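Guincho de tambor horizontal Zeseck 800

Tipo de equipamento:
Guincho florestal, um tambor
Fabricante:
Zeseck
Tração:
Patim de aço
Cabo:
200 m, de série
Distribuição e assistência:
Clornside

O Zeseck 800 destina-se à extração de toros em encosta, onde o trator não chega ou não devia chegar. O catálogo chama-lhe "o guincho que substitui uma equipa". Não substitui. Continua a ser preciso alguém no tambor e alguém no engate, e quem disser o contrário nunca arrastou um pinheiro molhado por uma linha de água.

O número 800 no nome também merece desconfiança. Não é a força de tração nem o peso, e o fabricante ainda não nos explicou de onde vem. Pedimos a ficha de ensaio e recebemos um folheto.
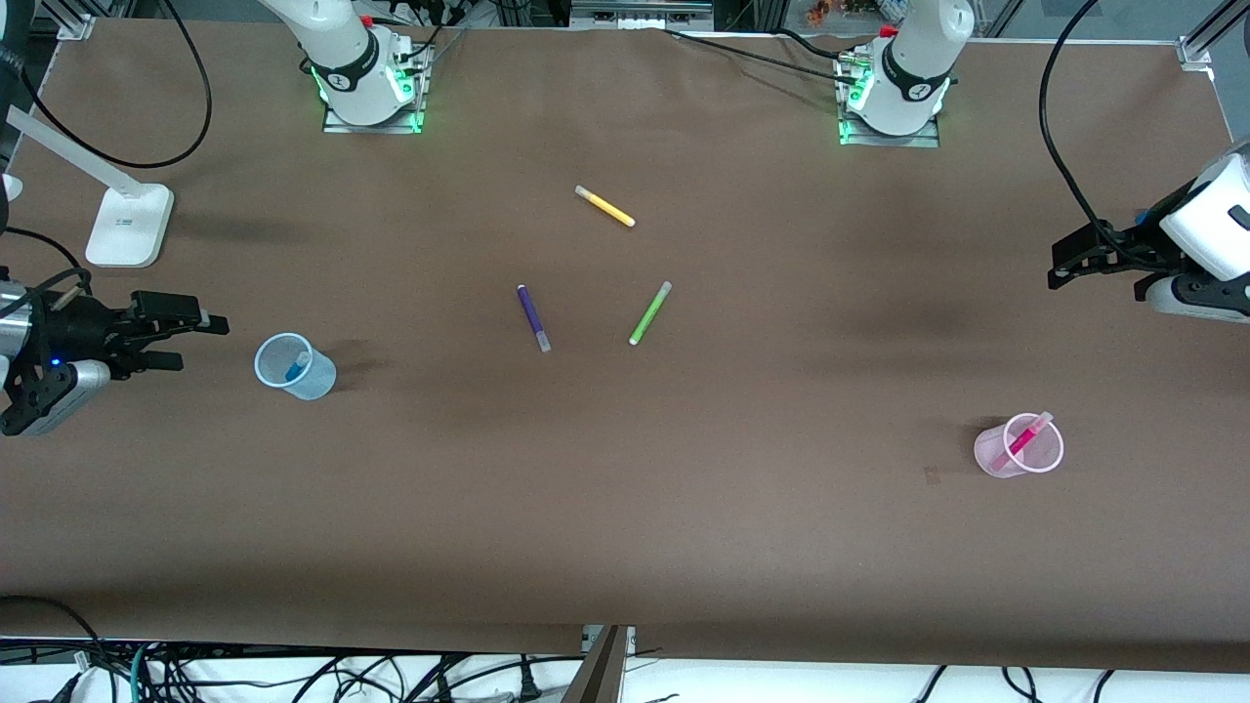 Marcadores e copos de plástico translúcido sobre um tampo castanho.

Quanto ao que conseguimos verificar: Emilian Radu usou uma unidade durante mais de 7 meses na exploração de Crăciun, em terreno argiloso. O tambor enrola direito com carga, menos bem em vazio. A embraiagem precisou de afinação três vezes, o que nos parece muito para uma máquina vendida como "sem manutenção". O travão, esse, portou-se bem - e é a peça que mais nos preocupava.

Lies Bakker, que trabalhou anos com o antigo Tiddale, prefere o comando de alavanca desse modelo. O do Zeseck é mais leve, mas tem folga a mais para o gosto dela.

Incluído: cabo, gancho, patim, manual (a tradução é fraca, peça a versão inglesa).
Não incluído: roldanas, cintas de ancoragem, proteção do operador. Esta última devia vir de série.

Garantia: a indicada pelo fabricante. Leia as exclusões antes de assinar, sobretudo a do cabo.

Preço: sob consulta
Disponibilidade: por encomenda, a partir de julho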